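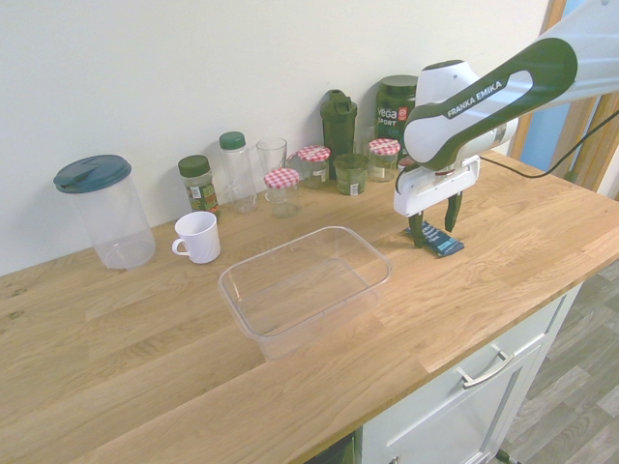

# Chapter 8: Picking Up What You Have Not Measured

On the open day at the Odimico works in Bravosthorpe, the first demonstration started at ten and was over in less than two minutes. An arm lowered its gripper over a small package, closed its fingers, lifted, and set the package down in a plastic container. Most of the visitors had come from the assembly hall next door, where larger machines were moving car seats, and many of them walked on before the second run.

Those who stayed saw more. Between runs the operator moved the package a few inches and turned it. On the fourth run the fingers came down a little too far to one side and pushed the package along the wood. The arm rose, paused, and tried again from a new angle. A visitor asked why the machine did not simply remember where the package was. The operator answered that it had never been told.

This chapter begins with that answer. In Chapters 5 to 7 every part arrived in a known place. A fixture held it, a sensor confirmed it, and the program sent the arm to a stored point. The Lernlow packing line in Chapter 6 ran 3192 cycles in a shift from a program with only six stored points. A kitchen counter has no fixtures. Objects stand close together, some of them are clear plastic or glass, and a soft wrapper can change shape when it is squeezed.

## What the visitors were told

The staff at Bravosthorpe handed out a one-page sheet with the results of their September trials. Out of 376 attempts to pick up a small wrapped item, 138 needed a second try. The sheet did not say how many of those second tries succeeded, and you should get used to asking. A first-try rate and a final success rate answer different questions, and Section 8.4 shows how to report both.

The sheet also listed three terms, used throughout this chapter:

- **Approach:** the path of the gripper from a safe height down to the object.
- **Grasp pose:** the position and angle of the gripper at the moment the fingers close.
- **Clearance:** the free space between the gripper and everything it is not supposed to touch.

Clearance gets the least attention in beginners' projects and causes a large share of their trouble. A gripper needs room for its fingers, but the hand above them is wider – and a tall jar that is well away from the fingers may still be in the way of the wrist.

## Before you read on

Choose a small packaged item and place it on a table among cups and jars. Pick it up using only your thumb and one finger, coming straight down from above. Turn the item a quarter turn and repeat. Write down which objects you had to avoid and whether you changed the angle of your hand. Keep your notes for Section 8.2, where the same task is worked through with the Golob method.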